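Rules first, then the arm moves

Notes from a call with the test lead at Heiskanen's Cirnemport office. Cleaned up a bit, not much.

The team writes house rules for kitchen robots. Two pages, taped by every desk. "It used to be 40 pages. People signed it and went to lunch."

First rule: no run counts unless the start state is saved. Object poses, arm pose, seed, all of it. "If I can't reload your scene I don't care what your success rate was." Strict? "Sure. We threw out 1432 runs in November over that." Out of 3108. Painful week.
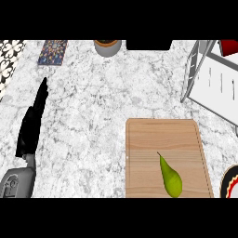 On clearance
Rendered counters like this one, with a pear on a cutting board and a dish rack behind it, are where the rule on approach paths gets argued over. The rule says to plan over open counter frist, then come in to the object. "Shortest path is tempting. Then you clip a rack."

And objects that aren't the target? Same protection. Touch a plant pot, the run is a fail, even if the pick was perfect. Some teams hate that one.

On sign-off
Two reviewers per change, neither of them the author. Vurkix, their logging tool, blocks the merge otherwise. "You can override it. You have to type out why, and everybody gets the email."

Next up is a rule for Irero, the hardware side. Speed limits mostly. Draft is'nt done yet.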